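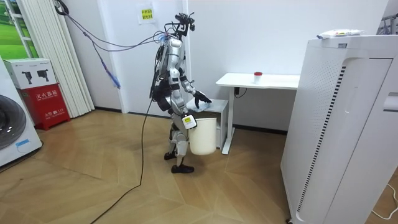
Stetcombe small rooms - progress update, February

Hello again from Stetcombe! You asked for something shorter than last time, so I'll try to stick to what's been done, what's been spent and what's still bugging me.

The big news is that the first room is pretty much there. We settled on the light wood-patterned floor in the end (I know, I went back and forth on it for most of the winter) and I'm so glad we did, it makes a small room feel a lot less like a closet. The white desk is in against the wall, with the small white cabinet tucked in by it. I had wanted a bigger cabinet, but then you can't get your knees under the desk, so small it is.

The air purifier is in too. It's a tall thing and takes up more floor than I pictured when I signed off on it, but people kept asking for one at the Indholm open evening and I'd promised. Replacement filters are not in the original budget - see below.

Tidying is the part I'm still working on. Every flat surface collects stuff. Bags end up on the cabinet, cups on the desk, packets on top of the purifier, and by late afternoon you can't put down a notebook. We've started using a plain white plastic bucket with a handle that goes around the room at the end of the day. Trash goes in, anything worth keeping goes back where it lives. I've written up a one-page routine for it and I'd like to try the same page in the Arain room before I call it finished.

Money: of the 600 dollars for furnishing and upkeep we've spent 405. Another 54 is set aside for filters, if you're okay with me moving it over from the paint line (we didn't need a second coat - hooray). I'd like a yes or no on that before I order, please.

Still to do: sort out the cable hanging under the desk, which I'd like clipped up out of the way, and find a hook or a shelf for the bucket so it has a home of its own. The Uvus room hasn't been started. I need 3 more weeks on this one first, and then I'll send you measurements and a furniture list for Uvus together.

The receipts are in the shared folder, under furnishing. Call me any morning before ten if something doesn't add up.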